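Teven Open Day Recordings: README

What this folder is

This folder keeps the recordings and notes from the January open day at the Teven workshop. On this day the visitors could drive the robot arm by hand and watch it do short table tasks. Please read this file before you use the recordings, as some of them have small problems which are listed at the end.

The visit was organised by Wiesława Kozłowski. The arm was operated by Waldemar Piątek and Hidayah Mandagi, who took turns. Bernadette Rey received the groups at the door and wrote down the start time of each demonstration.

Contents

episodes/ has 62 recordings, one directory for each
notes/ has the operators' notes, typed from paper
groups.csv says which group of visitors was present at each recording
skelotine.cfg is the control settings file, the same for the whole day

There were 7 groups of visitors. 43 recordings were made by the operators and the other ones by visitors with an operator standing beside them. The column "driver" in groups.csv has the value "op" or "vis". We did not write down names of visitors and we ask you not to try to find them.

The table and the view

All demonstrations were done on the same white table, pushed into a corner of the room we call Makowska. The walls there have a printed mural with leaves, branches and pale dots. We considered covering it with plain paper, but Wiesława preferred to leave it, as the visitors come to see the room as it is on a normal working day.
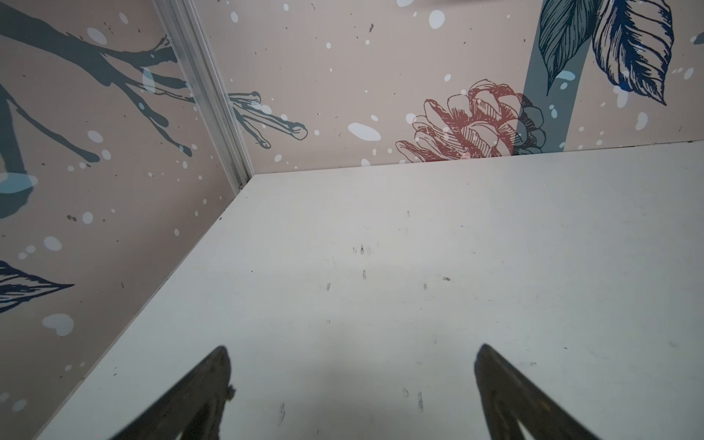 The tabletop is not a clean surface. It has dark scuffs and small specks. If your method looks for small dark objects on a light ground, please test it first on the recordings called "blank", where the operator only moves the arm and does not pick anything up. The shadow of the gripper can also fall on the table and it changes when the arm changes height.

The wrist camera moves together with the gripper, so the two fingers can stay in view while the background changes. For this reason a fixed crop of the picture is not a good idea.

How a demonstration was done

The operator explained the task in a few sentences, did it once slowly, and then asked if somebody wanted to try. Each recording starts when the operator presses the pedal and stops when he or she presses it again. The limit is 3000 steps. When the limit was reached, the file was closed automatically and the task may be incomplete.

The speed was reduced for visitors. The value is in the header of each recording under "speed_scale".

Known problems

In the second group the clock of the logging computer was wrong by one hour. Bernadette's paper times are correct, so please use them.

Two visitor recordings have the pedal pressed by accident at the beginning. They are marked "short" in groups.csv.

The notes of Waldemar are partly in Polish. Marianna Ostrowski is translating them and will put the English text in the same directory.

Reading the files

Use the Fulta reader, any version which supports compressed episodes. The older one opens the files but it loses the gripper opening values without giving a warning.

Questions and corrections go to Hidayah Mandagi. Please give the episode number.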